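4. Comparing the two controllers on soft packs

2023-05-09
By the Plemham bench group

The earlier sections dealt with rigid blocks, where the two controllers gave much the same result and the choice between them came down to ease of set-up. Soft packs are harder. A pack gives way when it is touched, it changes shape between one grasp and the next, and the point where it will balance can't be worked out from its outline alone. This section reports how the Darent and Rosales controllers dealt with them when two arms had to share the work.

4.1 Cell and arms

All trials were run in the two-arm cell at Plemham (Figure 4). Both arms are fixed to the front rail and reach inwards over a printed floor panel, with patterned walls on the other three sides. The arms are of the same build, with white links and black motor housings, and each ends in a black gripper. Cables run outside the links. We left the cable routing alone between sessions, except that the loop at the left wrist was checked before each run, as a loop that hangs low can drag on the floor panel and pull a light pack out of place.

The arms were not swapped over during the study. We know from the block trials that the left arm has slightly more play at the base than the right, and swapping would have mixed that in with the effect of the controller. Both controllers therefore had to live with the same pair of arms in the same places.

A fixed camera gave the only outside view of the cell. Neither controller was given depth data. Pack position was found from the camera picture once at the start of a trial and again after every release. Between those points the arms worked from joint readings and motor current only.

4.2 The controllers

The Darent controller is position-led. It plans a closing path for the jaws, follows it, and stops when the motor current goes over a set limit. It is simple, and it behaves the same way every time for the same starting point. Its weakness with soft goods is that the current rises slowly as the pack gives, so the limit is reached late and the jaws have often closed further than they need to.

The Rosales controller is current-led. It closes at a steady effort and watches how fast the jaws slow down. When they slow past a set rate it treats the pack as held. It needs more tuning, and the tuning has to be done again if the jaws are changed. We used the rate supplied with the controller for the first two sessions, found it far too eager – it declared a hold on first contact – and raised it. Trials from those two sessions are left out of the counts below.

Both controllers were run on the same computer and sent commands over the same bus. The delay from command to first jaw movement was roughly 17 ms for each, so we don't think bus timing explains any of the differences.

We had also planned to include the Pisari controller, which mixes the two methods. It would not keep a steady link with two arms at once. It dropped the right arm repeatedly, and after a week of trying other cables and a fresh install we left it out. It ran well enough on a single arm and we make no claim about it beyond that.

4.3 The task

Each trial began with one pack lying flat on the floor panel within reach of both arms. The leading arm picked it up, carried it to a meeting point above the middle of the panel, and held it still. The second arm closed on the free end, the leading arm let go, and the second arm laid the pack down. A trial counted as good if the pack was handed over and laid flat without touching the panel on the way. A pack that was dropped, folded under itself or was still held by both arms at the time limit counted as a failure, and the kind of failure was noted.

The lead was switched between left and right from trial to trial. Packs were set down by hand at varied angles, most of them lying diagonally to the front rail. A diagonal start is harder for both arms, as neither can come in square to a short side without turning the wrist close to its limit.

We ran 2,614 trials over 16 sessions, divided evenly between the controllers and with the order of the two reversed at each session. The jaw pads were wiped at the start of every session and changed once, at the halfway point.

4.4 Results

The Rosales controller completed more handovers. The difference was small on single picks, where both controllers lifted the pack in nearly every trial, and much larger at the meeting point. Most of the Darent failures happened in the moment after the leading arm let go. With the Darent controller the second gripper tended to squeeze the pack hard enough to push its contents towards the middle, and the end between the jaws then went flat and slipped.

Lowering the Darent current limit helped up to a point. At the lowest setting that still gave a reliable single pick, drops at the meeting point became less common, but the controller began to stop early when the jaws met a crease. In those trials the jaws had closed on a fold of the wrapping and had little of the pack itself. The camera check did not catch this, as the pack looked held until the other arm let go.

The Rosales controller failed in a different way. It seldom dropped a pack, but it was slower to decide that it had one, and in a fair number of trials the two arms waited on each other until the time limit ran out. This was more common when the left arm was leading. We put this down to the play at the left base, which lets the pack sway a little while it is held out. The second gripper reads the sway as the pack still moving and carries on closing. Adding a short pause before the second arm began to close removed most of these cases and cost little time.

Placement was close to equal. Where a handover was good, both controllers laid the pack down within 2 cm of the target in most trials, and the misses had more to do with the shape the pack had taken in the air than with where the arm had put it. Packs laid down by the right arm ended up a little straighter than those laid down by the left.

Wear on the jaw pads mattered more than we had expected. In the sessions just before the change of pads, slips rose under both controllers, and the Darent results were hit harder. After the change both went back to their earlier level. Anyone repeating this should change the pads more often than we did, or at least note the session at which they were changed.

4.5 Limits of the comparison

The packs were all soft, rectangular and light. We would not stretch the results to bags with loose contents, where the weight moves about far more, or to anything heavy enough to load the wrist. The camera stayed in one position throughout, and we did not test how either controller would cope if the starting position were less well known.

Tuning is also a fair point to raise. The Rosales controller was given more of our time than the Darent, simply because it has more to set. We tried to even this out by going back to the Darent limit after the fourth session and sweeping it again, and the value we reached was the one already in use. A user with less patience might well be better served by the Darent controller, which gave usable single picks on the first morning.

The two-arm trials will be repeated in August with the arms exchanged, so that the part played by the left base can be separated from the rest. The same packs will be used if they last.

Related items
Rigid block trials with a shared rail
Jaw pad wear in long sessions
Single-arm notes on the Pisari controller
Setting current limits for light goods

Contact the bench group | Copyright Plemham | Back to top

Figure 4. The two-arm cell, with a soft pack lying between the two grippers. The right-hand gripper is open.

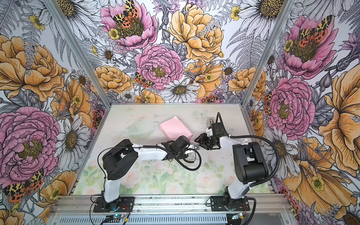
Why does a soft pack slip more often when it is gripped harder?

Squeezing pushes the contents away from the jaws, so the end being held goes flat and the pads have less to press against. A lighter grip leaves more of the pack between them.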